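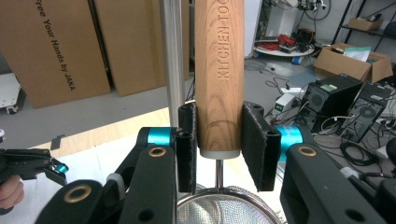
Who decides whether a person can vote in a local election?

The decision rests with the registration officer for the area, who works from the electoral register. If a name is on the register when it closes, that person may vote. If it isn't, the staff at the polling station have no power to add it.

Chapter 2
The Register and the Roll of Voters

Chapter 1 dealt with how an election is called and who may stand. In this chapter we turn to the voters themselves. Most disputes in local elections begin well before polling day, and a large share of them concern the register: who is on it, who has been left off, and who should have been taken off when they moved or died. The counting of votes gets more attention in the newspapers, but a count can be done again. A register that was wrong on the day is much harder to put right afterwards.

By the end of the chapter you should be able to explain how the register is drawn up, describe the steps a resident takes to be added or corrected, and say what a court can and can't do when a mistake is found after the vote. You should also understand the difference between the full register, which is used to run elections, and the shorter list that may be given out for other purposes.

The examples come from the district of Skerotside, whose rules are set out in the appendix. Your own area may do some things in another way, and you should check the local rules before relying on any deadline given here.

2.1 What the register is

The register is a list of names and addresses. Each entry belongs to a polling district, and each polling district has a polling place. In Skerotside the entries are set out by street and house number, so that a clerk who is given an address can find everyone registered there. A few entries carry a letter beside the name. This shows that the person has asked to vote by post, or is entitled to vote in some elections and not in others.

Being on the register isn't the same as being entitled to vote. A person can be listed by mistake, for example under an old address, and an entry of that kind doesn't create a right. The reverse is also true. A person may meet every condition of age, residence and citizenship and still be unable to vote, for want of an entry. Keep these two ideas apart as you read - entitlement comes from the law, and the register is the means by which officials put the law into effect.

2.2 The yearly check

Once a year the registration officer writes to every household asking who lives there. The householder confirms the names already held, strikes out anyone who has left and adds anyone who has arrived. An added name isn't registered at once. The new resident has to make an application of their own, giving a date of birth and signing a declaration.

Where no reply comes back, the officer sends a reminder and then a caller. Shoaib Marwat was registration officer in Skerotside for many years, and in his notes for new staff he told them to treat silence as a question still to be answered. A house that doesn't reply may be empty. It may also be let by the room, with the form lying unopened in a shared hall. Under the Skerotside rules a name can't be removed on the strength of silence alone. The officer needs a second piece of evidence, such as a change in the council tax account.

2.3 Late applications

The register for an election closes 11 working days before the poll. An application that arrives after the close is kept and dealt with, but it takes effect only for later elections.

The Flastlow ward by-election shows how this works in practice. Polling was held in June. On May 25, 2026, after the register for the by-election had closed, two residents of the same street asked to be added. Toàn Quách had moved into the ward that spring and had never applied. His application was accepted for future elections, and he couldn't vote in this one. Định Vi had applied in good time, but a clerk had entered her under the wrong house number and the system had dropped the entry. Hers was a clerical error. The officer was allowed to correct it up to the close of the poll, and she voted in the ordinary way.

The two cases look alike from the counter. Both residents lived in the ward, both were old enough, and neither was on the list. What separated them was the date of a valid application.

2.4 When the result is challenged

The Flastlow seat was won by Phong Kiều with a majority of 2 votes. The losing candidate, Kiều Triệu, brought a petition, arguing that the register of 1499 names contained people who no longer lived in the ward. The court asked two things: whether the rules had been broken, and whether the breach could have changed the result. We follow the petition in detail in Chapter 5, when you'll have met the rules on evidence. For the moment, note that the court treated the register as final for the purpose of deciding who could be handed a ballot paper. It didn't go back through the list name by name.

Terms used in this chapter

Clerical error - a mistake made by the officer's staff in handling a valid application.
Close of the register - the last day on which an application can take effect for a given election.
Petition - a formal challenge to a result, heard by a court.

We begin with the yearly check, and with the form that is sent to each household.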